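Kummont Street Community Garden
Minutes of the May general meeting

Present: Volodymyr Semeniuk (chair), Lesia Panasiuk (minutes), Taras Palamarchuk, Valentyna Dovhaniuk, and a very full back row.
Apologies: Radymyr Pasichnyk, who sent a long and cheerful note, read out under item 2.

The meeting opened at 7:05 p.m.

1. Last minutes
Accepted with one fix. The pear tree by the gate is an Antoniuk, and it is in bloom for the first time!

2. Water
Radymyr's note says the new rain tank is in and holding. It takes 900 gallons and the downspout from the Stivlow building feeds it directly. Everybody was delighted, and there was clapping. Taras asked that people close the lower tap by hand and leave the wrench alone, as the washer is soft. Valentyna would like a second hose on the east side so the bean rows get a fair share. Agreed, up to $100.

3. Money
The balance stands at $3,561. Plot fees are nearly all in. Volodymyr thanked everyone who paid early, and there was a good long talk about whether to buy a proper wheelbarrow this year or wait until fall. Show of hands: buy it now. Lesia will look at the one in the Varatetti catalog, plus whatever the hardware store has out front.

4. Seed swap
What a turnout! The tomato table was picked clean before noon and we still had people coming in with envelopes of dill and poppy. Valentyna brought squash seed her aunt has saved for years and gave a wonderful talk on drying it (on a plate, never on paper towel, it sticks). Taras wants to do it again in the fall with garlic and bulbs. Warmly supported. Three people signed up on the spot to help set up.

5. Compost
Bin two is ready to turn. Please, no more citrus peel in large amounts, and no bread at all. Lesia has offered to show new members how to sift, any evening after 6. Bring gloves. The finished stuff from bin one is dark and crumbly and smells great, so come and get a bucket before the peppers go in.

6. Any other business
The path by the herb beds gets slick and needs wood chips. Taras knows where to get them free. The shed key has been copied and hangs on the usual nail.

The meeting closed at 8:20 p.m., with rhubarb cake from Valentyna.

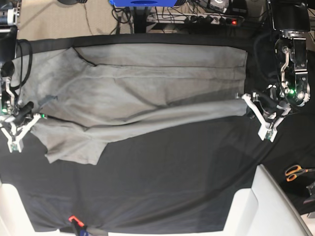
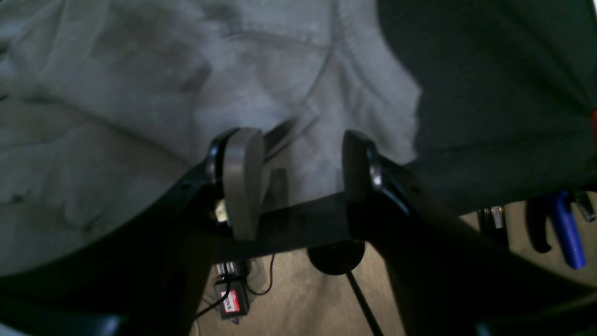 Light gray fabric, in both pictures.

Page 3

Still to do before the next meeting: hose (Valentyna), wheelbarrow (Lesia), wood chips (Taras), thank-you card to Radymyr for the tank (Volodymyr). Send anything for the agenda to Lesia.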